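아틱스, 설거지대 앞에 시민을 세우다… ‘포키츠’ 공개의 날 현장

접시 한 장 옮기는 일을 배우겠다고 사람들이 줄을 섰다. 집에서는 좀처럼 보기 어려운 광경이다.

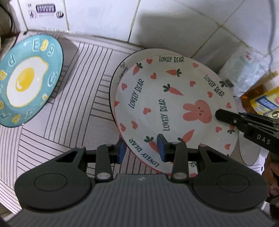 로제마리 하만은 로봇이 춤추고 공중제비를 도는 영상은 이제 볼 만큼 봤고, 자기가 궁금한 것은 저녁 먹은 그릇을 언제 치워 주느냐 하나뿐이라고 말했다. 그는 체험을 마치고 나오는 길이었고, 그 질문에 대한 답은 아직 듣지 못했다고 덧붙였다.

로봇 조작 기술을 개발하는 아틱스는 2026년 2월 19일 연구동 ‘비간트’의 문을 열고 가정용 정리 로봇 사업 ‘포키츠’의 작업 과정을 일반에 공개했다. 회사 집계로 이날 다녀간 사람은 629명이다. 준비한 안내 책자가 점심 무렵 동났다고 하니 예상보다 많이 온 것은 분명해 보인다. 책자에는 주차장 위치가 지난 행사 때 것으로 인쇄돼 있어서, 못 받은 쪽이 오히려 길을 덜 헤맸다는 말도 나왔다.

공개의 날이라고 하면 보통 번쩍이는 로봇이 현관에서 손을 흔들 것으로 기대하게 된다. 비간트 현관에는 우산꽂이와 덧신 상자가 있었다. 덧신을 신고 복도를 따라 들어가면 작업실이 나오고, 그 안에 부엌이 있다. 정확히는 부엌의 일부들이다. 개수대가 있는 칸, 식탁이 있는 칸, 선반만 있는 칸이 나란히 붙어 있고 칸마다 살림의 흔적이 제법 진지하게 재현돼 있다. 모델하우스처럼 말끔하게 꾸며 놓을 생각은 애초에 없었다고 한다. 말끔한 부엌에서 배운 로봇은 말끔한 부엌에서만 일을 잘하는데, 그런 부엌은 로봇을 부를 이유가 별로 없다는 것이 회사의 설명이다.

이날 방문객이 손에 쥔 것은 로봇의 손이었다. 팔도 몸통도 없이 집게 부분만 떼어 사람이 직접 들고 쓰도록 만든 도구로, 손잡이를 쥐면 집게 끝이 오므라들고 놓으면 벌어진다. 사람이 이 집게로 그릇을 집고 옮기는 동안 도구에 달린 카메라가 그 과정을 기록하고, 이 기록이 나중에 로봇을 가르치는 교재가 된다. 로봇에게 설거지거리 치우는 법을 가르치려면 일단 사람이 로봇만큼 불편한 손으로 설거지거리를 치워 봐야 한다는 얘기다. 공평하다면 공평한 방식이다.

체험 과제는 겹쳐 놓은 접시를 다루는 것이었다. 말로 들으면 과제라고 부르기도 민망하다. 아래 접시를 건드리지 않으면서 위 접시의 가장자리를 집고, 들어서, 옆으로 옮긴다. 설명을 듣던 방문객 가운데 몇은 고개를 끄덕이며 웃었고, 그중 한 사람은 왜 이런 것까지 가르쳐야 하느냐고 물었다. 안내를 맡은 직원은 대답 대신 집게를 건넸다.

집게를 받아 들면 사정이 달라진다. 손가락이 열 개에서 갑자기 몇 개로 줄어든 데다 그나마 있는 것도 감각이 없다. 접시 테두리는 생각보다 미끄럽고, 집게 끝이 어디까지 들어갔는지는 눈으로 확인하는 수밖에 없다. 너무 세게 누르면 접시가 돌아가고 살살 쥐면 빠진다. 양손에 하나씩 들면 쉬워질 것 같지만 오른손과 왼손이 서로 먼저 가라고 양보하는 상황이 생긴다. 기자도 해 봤다. 첫 시도에서 접시는 제자리에 있었고 집게만 움직였다. 옆 칸의 초등학생은 그사이 자기 과제를 마치고 구경하러 와 있었다.

접시의 취향에 대해서도 말이 많았다. 분홍색 토끼 귀 곰 얼굴에 ‘LOVELY BEAR’라는 글자가 여러 방향으로 적힌 접시가 있는가 하면, 한가운데 달걀프라이가 도드라진 청록색 접시도 있다. 첨단 기술 연구소의 실험 장비라기에는 유치원 급식실에 가까운 인상이다. 그릇을 고른 라이너 브란데스는 취향을 묻는 질문을 이날만 해도 여러 번 받은 듯 준비된 표정으로 답했다.

“흰 접시만 쓰면 기계가 흰 접시만 접시인 줄 압니다. 하트가 그려진 것도, 당근이 그려진 것도 접시라고 알려 줘야 해요. 그리고 솔직히 말씀드리면 하얀 접시보다 쌌습니다.”

그에 따르면 무늬가 요란한 그릇은 기계에게 꽤 까다로운 상대다. 사람은 접시에 그려진 당근을 집으려 들지 않지만, 카메라로 세상을 배우는 쪽에서는 어디까지가 그림이고 어디부터가 물건인지를 따로 익혀야 한다. 글자가 테두리를 따라 휘어 있으면 가장자리의 위치를 짐작하는 데도 영향이 있다고 한다. 설명을 듣던 한 방문객이 당근을 집으려 한 로봇이 정말 있었느냐고 묻자, 브란데스는 잠시 생각하더니 다음 칸으로 이동하자고 했다.

다음 칸에서는 완성된 로봇이 시연을 보였다. 완성됐다는 말은 팔과 몸통이 있다는 뜻이다. 관람선 뒤에 모인 사람들 앞에서 로봇은 식탁 위의 컵을 집어 쟁반에 올려놓았다. 박수가 나왔다. 이어 숟가락을 집을 차례가 되자 로봇은 팔을 뻗은 채 멈췄고, 관람객도 따라서 숨을 멈췄다. 로봇은 한참 만에 숟가락을 집었다. 이번 박수가 더 컸다. 저녁 식탁에서 숟가락을 치우고 박수를 받아 본 적이 있는 사람이라면 누구라도 부러웠을 장면이다.

시연은 오전과 오후에 한 차례씩 예정돼 있었으나 오후 시연은 31분 늦게 시작됐다. 회사는 현장 조명이 오전과 달라져 조정이 필요했다고 밝혔다. 창으로 해가 들어왔다는 뜻이다. 담당 직원들이 블라인드를 내리고 올리고 다시 내리는 동안 관람객들은 그 과정도 시연의 일부인 줄 알고 지켜보았는데, 블라인드가 한쪽만 내려간 채 걸리는 대목에서는 앞줄에서 도와주겠다는 사람까지 나왔다.

포키츠는 지난해 8월에 시작한 사업이다. 식탁과 개수대 사이에서 벌어지는 일, 그러니까 그릇을 모으고 겹치고 나르고 다시 꽂는 일만 다룬다. 요리는 하지 않고, 빨래도 개지 않는다. 씻는 일 역시 당분간은 식기세척기의 몫으로 남겨 둔다. 그릇 꽂이와 선반 등 작업실 집기는 주방용품 업체 프라르넨트가 댔다. 프라르넨트 측은 이날 복도 한쪽에 작은 판매대를 차렸고, 체험을 마친 사람들이 꽤 들렀다. 가장 많이 나간 물건은 미끄럼 방지 깔개였다고 한다. 방금 집게와 씨름하고 나온 사람들에게는 절실한 물건이었을 것이다.

회사가 이날까지 쌓은 작업 기록은 시간으로 따져 약 140시간 분량이다. 여기에 공개의 날 하루 동안 방문객들이 남긴 시도 1,058건이 더해졌다. 방문객 수보다 시도 건수가 많은 것은 한 번으로 끝내지 않은 사람이 그만큼 있었다는 얘기다. 분해서 다시 줄을 섰다는 사람도 있고, 아이가 놓아주지 않았다는 사람도 있었다. 집에서도 이렇게 하면 좋겠다는 말이 줄 여기저기에서 들렸으나, 들으라고 한 말의 당사자들은 대체로 집게에 집중하고 있었다.

이 기록을 전부 쓰는 것은 아니다. 도중에 전화를 받은 경우, 집게를 내려놓고 맨손으로 접시를 옮긴 경우, 접시 대신 옆 사람의 소매를 집은 경우는 걸러 낸다. 맨손으로 옮긴 사례가 의외로 많았다는 것이 현장 직원들의 얘기다. 답답해서 그랬을 것이라는 데 이견은 없었다. 다만 실패한 시도는 버리지 않는다고 한다. 집게 끝이 미끄러지거나 아래 접시까지 딸려 올라온 기록도 나름대로 쓸모가 있어서, 어디서 어떻게 틀리는지 보여 주는 자료로 따로 모은다. 기자의 첫 시도도 그쪽에 들어갔을 것으로 짐작된다.

방문객들의 얼굴이 기록에 남지 않느냐는 질문도 나왔다. 아틱스는 도구에 달린 카메라가 주로 집게와 그 앞을 향하고 있으며, 사람 얼굴이 들어간 부분은 쓰기 전에 지운다고 설명했다. 참가자는 입장할 때 동의서에 서명했고, 원하지 않는 사람은 기록 없이 체험만 할 수 있었다. 동의서는 앞뒤로 빽빽한 한 장짜리였다. 꼼꼼히 읽던 한 방문객은 ‘귀하의 손놀림’이라는 표현이 마음에 든다고 했다. 자기 손놀림이 문서에서 귀하 대접을 받은 것은 처음이라는 것이다.

질의응답 시간에는 다들 묻고 싶었던 것이 나왔다. 언제 살 수 있느냐, 얼마냐, 깨뜨리면 누가 물어 주느냐. 브란데스는 앞의 두 질문에 대해서는 정해진 바가 없다고 했고, 세 번째 질문에 대해서는 좋은 질문이라고 했다. 연구실에서 깨진 그릇이 얼마나 되느냐는 물음에는 세고 있지 않다고 답했다. 뒤쪽에 서 있던 직원 둘이 서로 쳐다보았다.

일자리 걱정을 꺼낸 사람도 있었다. 식당 주방에서 일한다는 이 방문객은 로봇이 들어오면 자기 자리가 어떻게 되는지 알고 싶다고 했다. 회사 측은 포키츠가 가정용이며 영업용 주방은 계획에 없다고 답했고, 질문자는 계획이야 바뀌는 것 아니냐고 되물었다. 답변은 계획이 바뀌면 알리겠다는 선에서 마무리됐다. 그러고 나서 그는 체험 칸으로 가서 접시를 옮겼는데, 직원이 기록을 한 번 더 남겨 줄 수 있겠느냐고 부탁할 만큼 솜씨가 좋았다. 그는 생각해 보겠다고 하고 집게를 돌려주었다.

행사가 끝난 뒤에도 작업실에는 그릇이 남았다. 체험용 접시를 제자리에 돌려놓는 일은 직원들이 했고, 집게는 쓰지 않았다. 로봇은 충전 중이었다.

아틱스는 비간트를 한 차례 더 공개하는 방안을 검토하고 있다. 다음에는 접시 대신 뚜껑 있는 반찬통을 과제로 내놓을 생각이라고 한다. 통과 뚜껑의 짝을 찾는 것까지 포함되느냐고 묻자 브란데스는 그 부분은 아직 사람도 풀지 못한 문제라 범위에서 뺐다고 답했다. 일정과 신청 방법은 정해지는 대로 회사 누리집에 올라올 예정이며, 주차 안내도는 새로 그린다.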